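Halim Cold Shelf Notes
README for the Westness site release

Contents
notes/ shift notes kept by the people working beside the arm
runs/ 1243 runs, one folder each
staffing/ task lists before and after the arm came in, names removed
skipped.txt runs left out and why

What this is
Halim is a record of one workplace, the staff pantry and small store at Westness, during the months when a two-finger arm took over part of the restocking and clearing of cold compartments. The runs cover reaching in, taking hold of bags and packets, and putting them back. Of the 1243 runs, 962 have a shift note attached. The rest were made in February, before the note form existed.

Wrist view
Each run folder holds stills from the small camera at the wrist. The fingers are in view along with whatever is near them, so expect white plastic, glare, and packages seen only in part. Printing on packages is left unblurred, including Chinese text. Labels in the run files name the item type and nothing finer.

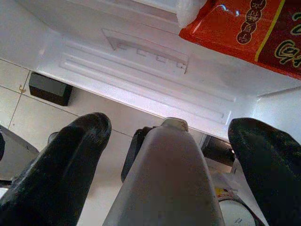
Mudassar Jatoi wrote in the notes that his back is better and his day is more broken up. He used to clear the cold shelves in one go before lunch. With the arm on the job he gets called over for stuck bags, goes back to receiving, and gets called again. He asked that the calls be logged as work, and they are now in staffing/ under "assist."

What changed for staff
Restocking hours went down. Assist, wiping down the fingers, and checking dates went up. Date checks stay with people. No positions were cut during the period covered, but one evening shift was moved to mornings, and two people said in the notes that they did not want the move.

Known gaps
188 runs have no end state. Pukimport deliveries are overrepresented. The Dirkside store uses a different arm and is not included.

Use
Free for research and teaching. Do not use notes/ to rate individual workers. Corrections go in the issue tracker, with the run number in the title.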